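From: Keith Oakley
To: Hartley teleop list
Date: March 9, 2021
Subject: Re: [hartley-teleop] Operator style and the apple task

Lorraine Fothergill wrote:

> Hi all,
>
> Liam and I have finished our share of the fruit sessions and I have
> a question for whoever has done more of these than we have. We're
> both driving the two arms with the small leader arms, same table, same
> apples, same basket. The policy trained on my demos is smooth and
> misses a lot. The policy trained on Liam's looks like a man swatting
> wasps and gets the apple in the basket more often than mine does.
>
> Mixing the two sets gave us something worse than either one. It
> goes in smoothly, stops over the apple, and then seems to lose its
> nerve.
>
> Is there an accepted way to agree on a "style" before you start? Or do
> we just pick a person and chain them to the leader arms? (Liam has
> asked me to say that he does not volunteer.)
>
> Also, do people throw out the demos where the operator fumbled and
> recovered? I have been throwing mine out. Liam keeps his. I'm
> beginning to suspect this is relevant.
>
> Lorraine

Lorraine,

It's relevant.

I'll take your last question first. Keep the fumbles, as long as they end with the apple where it's supposed to go. We spent most of January at Cliltwood cleaning our data until it was spotless, and the reward was a policy that had never in its life seen an apple roll. The first time one did, the arm closed on air, carried the air over to the basket, and let go of it with great care. I have the video and will play it at my retirement party.

What we do now is sort each session into three piles. Clean goes in. Fumbled and recovered goes in. Fumbled and then the operator said a word and hit the pedal goes out. Derek Lightfoot wanted a fourth pile for "technically fine but ugly," and we let him have it for a week, and then we found that everything he had ever recorded was in it.

About mixing operators. The stall over the apple is a thing we've had too, and in our case it came down to two people approaching the same grasp from different sides. Ryan Wragg comes in low with the fingers wide and sweeps toward the fruit. I come down from the top. Each of those works. A model that splits the difference arrives at 45 degrees with no plan. You may have something different going on, but I would watch your demos and Liam's one after the other, at the same speed, and see where the fingers are just before they close. Use the wrist cameras for this. The overhead view makes everybody look competent.

What we agreed on, after more discussion than the subject deserves:

- Fingers open before the arm starts moving toward the apple. You'd be amazed how many of mine opened on the way down.
- One arm works, the other stays open and out of the way unless it's needed. Ryan calls this parking. He doesn't do it, but he named it.
- Pause for a beat above the basket before letting go.
- No pause above the apple. If you need to think, think at the home position. A policy will copy your hesitation faithfully and has no idea what you were hesitating about.
- Stem direction is whatever it is. Don't turn the apples to suit yourself between runs.

That is the whole document. Derek has a version with headings.

On how many you need: our last batch was 52 demos, 7 of which went in the bin, and it was enough to tell whether we were on the right track. It was not enough to show anyone from Fastance, who came by anyway. I'd sooner have a small batch by two people who agree than a big one by people who are being polite to each other.

You didn't ask about the table but I'm going to tell you about the table. We have cardboard down with blue painter's tape on it, which gives whoever is resetting the fruit something to aim for. The tape is the best cheap thing we've done. Before that, "put it back where it was" meant wherever Ryan felt it had been, and over an afternoon the apples would migrate toward his chair. Now you can say "outside the box, right side" across the room and be understood. 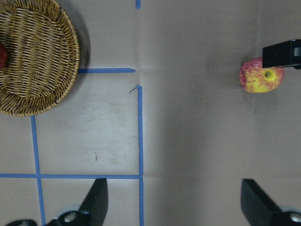

The drawback is that tape curls, and once a corner is up it catches on sleeves, and then somebody presses it down in a slightly different place and you have a new table without having decided to. I'd pull up any piece that's lifting at the start of a session and leave it alone for the rest of the day. Same with creases in the cardboard. Ours has fold lines in it from its previous life and we stopped worrying about them, but don't swap the sheet halfway through a batch. I did that once, thinking I was being tidy. The new one was a different shade and I spent two days blaming the learning rate.

Vary the apples, too. We have a plain red one and a mottled one, yellow and green with red streaks over it, and if you always leave the same one for last the policy takes that to heart. Swap the order. Swap which one starts nearer the basket. Shadows as well, if you're near a window. We aren't, so we move the lamp, and then write down that we moved the lamp, and then lose the paper.

As for chaining one person to the leader arms, Flolldale tried that for a while, and they did get very consistent data out of it. What they had was a very good model of one tired man. His demos after lunch were visibly slower than the ones before, and so was the robot. If you do go with a single operator, keep the sessions short and shuffle the runs before you hold any out for testing.

My suggestion, for what it costs you: have Liam teach you his grasp, and you teach him how to travel. Record a small batch each that way, keep the recoveries, and train on both together. If it still loses its nerve over the apple, send me a handful of the wrist videos from each of you and I'll look at them with Ryan. He's good at spotting this sort of thing in other people.

One more thing while I'm here. Whoever borrowed the spare foot pedal from the Hartley cabinet, we'd like it back. Ours has started registering one press as several, so each of my successes is currently being saved as a success, a failure, and a very short success.

Keith

--
To leave this list, send a message with "unsubscribe" in the subject line to the list address. Please don't send it to Keith.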